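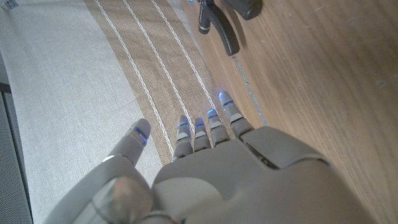 Tema 4 – Anatomía de superficie de la mano (apuntes rápidos, completar con el atlas). Empezar siempre por orientación: dorsal / palmar, radial / cubital. Con la mano vista por el dorso y los dedos estirados y algo separados, como en la foto, se ordena todo desde el pulgar, que sale en diagonal y va por libre. Ojo: pulgar = 2 falanges, el resto tres. Cae en el examen cada año.

Articulaciones, de proximal a distal: carpometacarpiana, metacarpofalángica, interfalángicas. La del pulgar (trapeciometacarpiana) en silla de montar – de ahí la oposición. Artrosis frecuente, sobre todo en mujeres a partir de la menopausia.

Tabaquera anatómica: entre extensor largo y extensor corto del pulgar. Fondo = escafoides. Dolor a la presión tras caída → pensar en fractura aunque la placa salga limpia.

Inervación sensitiva: mediano, cubital, radial. Meñique entero = cubital. Dorso del primer espacio = radial. Repasar tambien el esquema de la guía Listusach, lámina de nervios.

Práctica: palpar en el compañero, marcar con rotulador lavable, apuntar en la ficha Rendmont. Entregar en 2 semanas, máximo 700 palabras. Puntúa sobre 100. Sin ficha no se corrije.

Pendiente – túnel carpiano, arcos palmares.

Última actualización: 2025-08-18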